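Robot arm coming to our packing room. What happens to the people who pack now?

Posted in Work and Careers > Small Manufacturing

Halima Okonkwo
Member since March

I run the second shift in the packing room at a company called Kiani. We make soft novelty items, mostly small molded pieces that go into gift boxes. The job is simple to explain. Pieces come out of a bin, a person picks one up, turns it the right way, and sets it in a tray. We do that all night.

Management is bringing in an arm from Jerketti to do the picking. It isn't on the floor yet. The engineering people are still working it out on the computer, and they sent the shift leads some pictures from the simulation so we could see what the job will look like. The pink thing at the gripper is the piece.

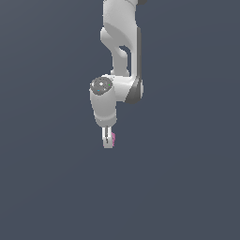 Packing and Finishing Department, Second Shift

I have 80 people on the roster across the building and the packing room is the part that worries me. Most of my packers have done this work for years. Some of them are fast in a way I can't teach. Two of them asked me last night if they should start looking, and I didn't have an answer to give them. I was told "roles will change" and that was the whole message.

What I would like to know from people who have been through it:

Did your packers keep their jobs, and if they did, what do they do all day now?

Did the pay change?

Is there anything I should be asking for before it gets installed, while I still have some say?

I'm not against the arm. We have wrist problems on this shift every winter when the orders go up, and I have filled out enough of those forms. I just don't want to find out the plan on the same day my people do.

Shabnam Hashmi
Answered 3 times in this section

I was a line lead at a place that put in two of these, on a packing job close to yours. I'll answer in your order.

Jobs first. No one on my line was let go when the arms came in. What did happen is that when people left, they weren't replaced. Over the next while the line got smaller and the people still on it covered more ground. If you only ask "will there be layoffs," you can get a truthful no and still end up with half the crew. Ask what the headcount is supposed to be after the arm is running, and ask about people who quit or retire.

What they do all day. A packer on my line became what the company called a cell operator. You load the bins, clear the jams, check the trays, and restart the arm when it stops. It stops more than the sales people tell you. In the first months we had someone standing next to it most of the shift. That is real work and you have to pay attention, but it is a different kind of tired. My packers used to talk to each other across the table. Once the tables were moved for the safety zone, each operator was alone at a station for long stretches, and a couple of them disliked that more than anything else about the change. If you have any say in the layout, try to keep two stations within talking distance.
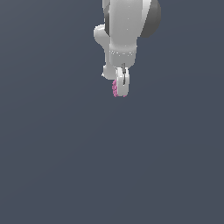
Soft parts were our biggest headache. A person can feel when a piece is about to slip or is being squeezed out of shape. Our arm had to be set up for that, and the settings that worked on one batch didn't always work on the next. The ones who figured out what was wrong were the packers, every time. They knew that pieces from a certain mold came out a little sticky, or that the bin should only be filled partway. None of that was written down anywhere. The engineers learned it by asking, and they only started asking after several bad weeks.

So get your fast packers in the room now, while it is still on the computer. Changing something in a simulation costs somebody an afternoon. Moving a bolted base costs a lot more, and by then the answer will be no. Have them look at how the piece is approached, which way up it ends, and where the bin goes. Ask that their hours for this be paid as regular hours and not taken out of the break.

Pay. Ours stayed the same at first, with more duties. We got a step up later because the operators were doing resets that maintenance used to do, and I had kept a list of every reset on our shift. Start a list the first night. Write down the time, what stopped, who fixed it, and how long it took. I used a plain notebook. When the pay conversation came, the notebook was the only thing anyone in the office wanted to look at.

Things I would ask for in writing before it goes in:

The planned headcount for each shift.
The new job title and the pay that goes with it.
Who gets trained, in what order, and whether second shift gets the same training as days. Ours didn't. The trainer went home at 3 and we learned from a photocopy.
Who is allowed to stop the arm. It should be anyone in the room, and no one should get a talk about output for doing it.
How many picks it is expected to do, and who is blamed if it does fewer.
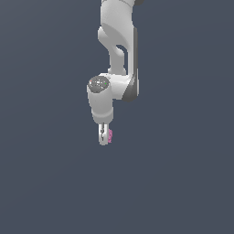

That last one matters because at my plant the arm's number got turned into the people's number. If the cell missed its target, the operator's name was on the sheet, even when the fault was a part the operator wasn't allowed to touch. We had that changed, but it took a long time and it soured people on the whole thing.

On wrists, you should see an improvement. We did. Watch backs, though. Somebody still has to lift the full bins, and now the same person is doing it all night where before it was shared. Ask for a lift table and put it in the same request as the arm, when there is a budget open.

As for the two who asked you, I would tell them exactly what you know, including that you don't know the rest. Mine could tell when I was covering.

packline_ron

We got ours from Ilance not Jerketti so maybe different. Half our guys moved over to shipping and like it better. Get the training even if you think you wont use it, it counted when I applied at Nander.

Halima Okonkwo

Thank you both. Shabnam, I copied your list and sent it to my manager this afternoon with the headcount question at the top. I also asked for two of my packers to sit in on the next simulation review, paid. The first reply was "let me check." I had not thought about the bins at all. Ours are heavy when full and right now we pass that job around without anyone deciding it. I'm going to ask about the lift table tomorrow, and the notebook is already in my locker.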